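Hand-held grippers and the bed-making problem

July 21, 2021
By Jannik Hagedorn
4 min read

Cloth is still the hard part of the Casineo project. A mug keeps its shape when you pick it up. A blanket doesn't, and a policy that has learned one fold has learned very little about the next one.

Since November the group at Bonent has collected its training data without a robot. A person holds a two-fingered gripper with a camera mounted on it, walks up to a bed in a real home and does the job by hand. The camera sees what a wrist camera on an arm would see, so the recordings can be used to train the arm later. The current set covers 23 bedrooms.

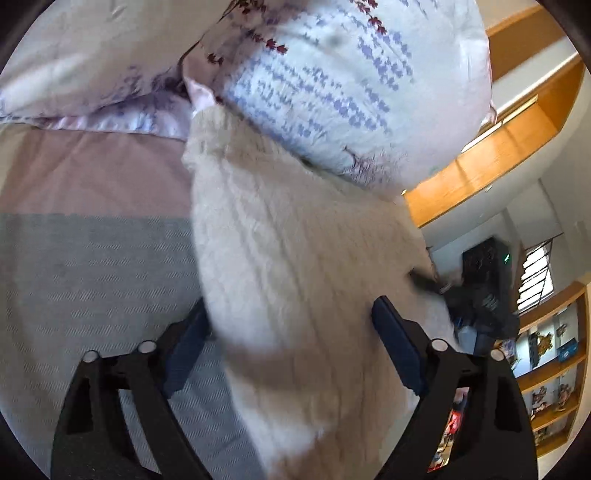 Thick knits gave the most trouble in the first round. The fingers closed on the top layer and left the rest behind, and the policy copied that. For the second round, people were asked to push in deeper before closing and to pause before lifting. Nothing in the network was changed.

We ran both versions on the arm at Zasska, on two beds that were not in the training set. The new one pulled the blanket up to the pillows more often and dropped it less. It still fails when the blanket hangs to the floor on the far side, where the camera loses sight of the edge. It is also slow.

Motion blur is the other open question. Throwing out blurred frames made the results worse, so for now they stay in. A longer write-up will follow once the pillow trials are finished.

Recent items
Notes from the Beneš workshop
Calibrating wide-angle wrist cameras
Why we stopped scripting the towel task
Finger pads: rubber or silicone?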